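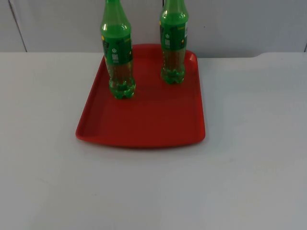
빨간 쟁반 위에 세워 둔 초록색 탄산음료 병 두 개

# 아이와 함께 가는 Nonach: 비수기 가족 여행 준비

발표자 메모. 화면에는 제목과 지도만 나오고, 아래 글은 제가 보고 말하기 위한 것입니다. 굵은 글씨는 천천히 말할 부분입니다.

## 1. 인사

안녕하세요. 와 주셔서 감사합니다. 한국어는 제 모국어가 아닙니다. 그래서 말이 조금 느릴 수 있습니다. 잘 안 들리는 단어가 있으면 손을 들어 주세요. 다시 말하겠습니다.

(물 한 번 마시기. 첫 화면 그대로 둔다.)

오늘 이야기는 Nonach라는 호수 마을입니다. 저는 이 마을에 가족과 같이 네 번 갔습니다. 처음 갔을 때는 여름이었고, 우리는 거의 모든 것을 잘못 골랐습니다. 숙소가 선착장에서 멀었고, 배표를 잘못 샀고, 점심을 오후 세 시에 먹었습니다. 아이 둘이 다 울었습니다. 마지막은 올해 4월이었는데, 그때 여행이 제일 편했습니다. 그래서 오늘은 4월 여행을 기준으로 말씀드리겠습니다.

질문은 중간에 하셔도 괜찮습니다. 가격 질문은 끝에 모아서 받겠습니다.

## 2. 마을이 어떻게 생겼는지

(지도 화면으로 넘긴다. 레이저 포인터가 약하니까 손으로 가리킨다.)

Nonach는 호수의 동쪽에 길게 누워 있는 마을입니다. 북쪽 끝에 기차역이 있고, 남쪽 끝에 선착장이 있습니다. 그 사이에 큰길이 하나 있습니다. 역에서 선착장까지 어른 걸음으로 18분입니다. 유모차가 있으면 이 시간을 두 배로 생각하세요. 길은 평평하지만 중간에 돌로 된 구간이 있어서 작은 바퀴는 많이 흔들립니다.

호수 건너편은 Dasgate입니다. 옛날 성문이 남아 있고, 놀이공원은 그 성문 바로 뒤에 있습니다. 많은 분들이 Nonach와 Dasgate를 한 마을로 생각하시는데, **다른 마을입니다.** 표도 다르고, 관광 안내소도 다르고, 주차 규칙도 다릅니다. 저는 이것을 몰라서 첫해에 주차 벌금을 냈습니다.

그리고 뒤에 있는 산이 Carbone입니다. 높은 산은 아닙니다. 케이블카가 올라가고, 위에 넓은 풀밭과 작은 동물 농장이 있습니다.

## 3. 언제 가면 좋은가

여름은 예쁩니다. 하지만 줄이 깁니다. Dasgate 놀이공원의 물놀이 기구는 여름에만 움직이니까, 아이가 물놀이를 꼭 원하면 여름에 가셔야 합니다. 그 외의 이유라면 저는 봄을 추천합니다.

4월의 좋은 점을 말하겠습니다. 배에 앉을 자리가 있습니다. 식당에서 아이 의자를 바로 줍니다. 숙소 가격이 내려갑니다. 우리가 묵은 방은 여름보다 29퍼센트 쌌습니다. 같은 방, 같은 창문, 같은 아침 식사입니다.

나쁜 점도 있습니다. 바람이 차갑습니다. 호수 바람은 육지 바람과 느낌이 다르고, 낮에 따뜻해도 배 위에서는 겨울 모자가 필요합니다. 그리고 케이블카가 점검 때문에 며칠 쉬는 때가 있습니다. 날짜가 해마다 바뀌므로 출발 전에 꼭 확인하세요.

(여기서 누가 비가 오면 어떻게 하느냐고 물으면: 7번에서 말한다고 대답.)

## 4. 숙소

호텔은 큰길에 여러 개 있습니다. 우리는 두 번은 호텔에서 자고, 두 번은 Dendis라는 가족 숙소에서 잤습니다. 오늘은 Dendis를 조금 자세히 말하겠습니다. 광고가 아닙니다. 우리가 돈을 다 내고 묵었습니다.

Dendis는 선착장에서 언덕으로 조금 올라간 곳에 있습니다. 방마다 작은 부엌이 있습니다. 저에게는 이것이 제일 중요했습니다. 작은아이는 아침 여섯 시에 배가 고프고, 식당은 여덟 시에 문을 엽니다. 두 시간은 정말 깁니다.

예약할 때 물어볼 것이 있습니다.

- 아기 침대가 있는지, 있으면 미리 넣어 주는지
- 방이 몇 층인지 (승강기가 없습니다)
- 난방을 손님이 조절할 수 있는지
- 늦게 도착하면 열쇠를 어디에서 받는지

네 번째 질문을 특히 잊지 마세요. 접수대는 저녁 여덟 시에 닫습니다. 우리는 기차가 늦어서 문 앞에서 전화를 했는데, 다행히 옆 건물에서 사람이 나왔습니다. 다음부터는 도착 시간을 미리 메일로 보냈습니다. 답장이 짧지만 빨리 옵니다.

호텔이 더 맞는 가족도 있습니다. 아이가 크고, 아침을 늦게 먹고, 요리를 하고 싶지 않으면 호텔이 편합니다. 역 근처 호텔은 밤에 기차 소리가 들립니다. 호수 쪽 방을 달라고 하면 괜찮습니다.

## 5. 배와 표

(이 부분은 천천히. 지난번 발표에서 제일 많이 헷갈려 하셨다.)

Nonach와 Dasgate 사이에는 배가 다닙니다. 표가 세 종류입니다. 편도, 왕복, 그리고 하루표입니다. 하루표는 배와 케이블카를 같이 쓸 수 있습니다. 가족 하루표는 298크로네가 아니라

(지운다. 화폐 단위를 또 잘못 썼다. 말할 때는 "현지 돈으로 298"이라고만 한다.)

가족 하루표는 현지 돈으로 298입니다. 어른 두 명과 아이들이 함께 쓸 수 있습니다. 그날 배만 타고 케이블카를 타지 않으면 왕복표가 더 쌉니다. 그러니까 **표를 사기 전에 산에 갈지 먼저 정하세요.** 바람이 강하면 케이블카가 멈추고, 그날 하루표는 환불이 안 됩니다. 저는 선착장 직원에게 아침마다 물어보았습니다. 직원들은 산의 날씨를 잘 압니다.

배는 첫 출발이 아홉 시입니다. 열 시 배는 단체 손님이 많습니다. 유모차는 배 뒤쪽에 세우고, 바퀴를 잠가야 합니다. 접지 않아도 됩니다.

돌아오는 마지막 배 시간은 꼭 사진으로 찍어 두세요. 봄 시간표와 여름 시간표가 다르고, 인터넷에는 둘이 같이 올라와 있습니다. 마지막 배를 놓치면 버스로 호수를 돌아야 하는데, 버스는 43분 걸리고 길이 많이 굽습니다. 멀미하는 아이에게는 추천하지 않습니다.

## 6. Dasgate 놀이공원에서 하루

(지도 확대 화면)

성문을 지나면 입구가 바로 나옵니다. 대부분의 사람이 오른쪽으로 갑니다. 회전목마가 그쪽에 보이기 때문입니다. 우리는 왼쪽으로 갑니다. 왼쪽에는 작은 기차와 나무 미로가 있는데, 아침에는 기다리지 않고 탈 수 있습니다. 점심 후에 회전목마 쪽으로 가면 줄이 짧아져 있습니다.

키 제한은 생각보다 엄격합니다. 신발을 벗고 잽니다. 큰아이가 작년에 이것 때문에 많이 실망했습니다. 집에서 양말만 신고 재어 보고, 탈 수 있는 것과 없는 것을 미리 이야기하면 좋습니다.

점심은 안에서 먹어도 되고 가지고 가도 됩니다. 도시락을 먹을 수 있는 탁자는 미로 뒤에 있습니다. 안내 지도에 표시가 없습니다. 화장실 건물을 지나서 계속 가시면 됩니다. 안의 식당은 감자와 소시지가 중심이고, 맛은 보통입니다. 수프는 맛있습니다.

낮잠이 필요한 아이가 있으면 한 시 반쯤 배를 타고 돌아오는 방법도 있습니다. 왕복표는 나간 시간과 상관이 없습니다. 우리는 욕심을 내서 저녁까지 있었던 날이 제일 힘들었습니다.

## 7. Carbone, 그리고 비 오는 날

Carbone은 맑은 날에 반나절이면 충분합니다. 케이블카에서 내리면 길이 둘로 나뉩니다. 짧은 길은 동물 농장으로 가고, 긴 길은 전망대로 갑니다. 긴 길에는 계단이 있어서 유모차는 갈 수 없습니다. 한 사람이 아이와 농장에 있고 한 사람이 전망대에 다녀오는 방식으로 했습니다. 나중에 바꾸면 됩니다.

농장의 염소는 종이를 먹습니다. 하루표를 손에 들고 있지 마세요. 우리 표의 한쪽 끝은 염소가 먹었고, 선착장에서 설명을 오래 해야 했습니다.

(웃음이 있으면 잠깐 기다린다. 없으면 바로 다음.)

비가 오면 선택이 적습니다. Nonach 역 옆에 실내 수영장이 있습니다. 수영 모자가 필요하고, 거기서 살 수도 있습니다. 도서관에도 어린이 방이 있는데, 책을 못 읽어도 블록과 퍼즐이 많아서 괜찮았습니다. 도서관은 점심시간에 문을 닫습니다.

그리고 비 오는 날에 숙소에서 아무것도 안 하는 것도 저는 여행이라고 생각합니다. 큰아이에게 무엇이 제일 좋았느냐고 물었더니 Dendis의 이층 침대라고 대답했습니다.

## 8. 가방에 넣을 것

목록은 종이로 나누어 드립니다. 말로는 몇 개만 강조합니다.

- 얇은 장갑. 배의 난간이 차갑습니다.
- 동전. 선착장 화장실은 카드가 안 됩니다.
- 빨랫줄과 집게. 숙소에는 건조기가 없습니다.
- 아이가 아는 간식. 마을 가게는 저녁 일찍 닫습니다.

우산은 바람 때문에 거의 못 썼습니다. 모자가 있는 비옷이 낫습니다.

## 9. 질문 시간

자주 나오는 질문과 짧은 대답입니다.

**차가 필요합니까?** Nonach 안에서는 필요 없습니다. 차로 오시면 역 뒤 주차장에 세우고, Dasgate 쪽에는 차를 가지고 가지 마세요.

**며칠이 좋습니까?** 사흘 밤을 권합니다. 하루는 놀이공원, 하루는 산, 나머지 하루는 날씨를 위해 남겨 둡니다.

**할머니, 할아버지도 같이 갈 수 있습니까?** 네. 다만 Dendis는 계단이 있으니까 1층 방을 부탁하거나 호텔로 하세요.

**현지 말을 못해도 됩니까?** 선착장과 호텔은 영어가 통합니다. 작은 가게는 손으로 가리키면 됩니다.

가격은 제가 갔을 때의 것입니다. 바뀌었을 수 있으니 다시 확인해 주시기 바랍니다.

(끝나면 지도 화면으로 돌아가서 켜 둔다. 나누어 줄 종이는 문 옆 의자 위에.)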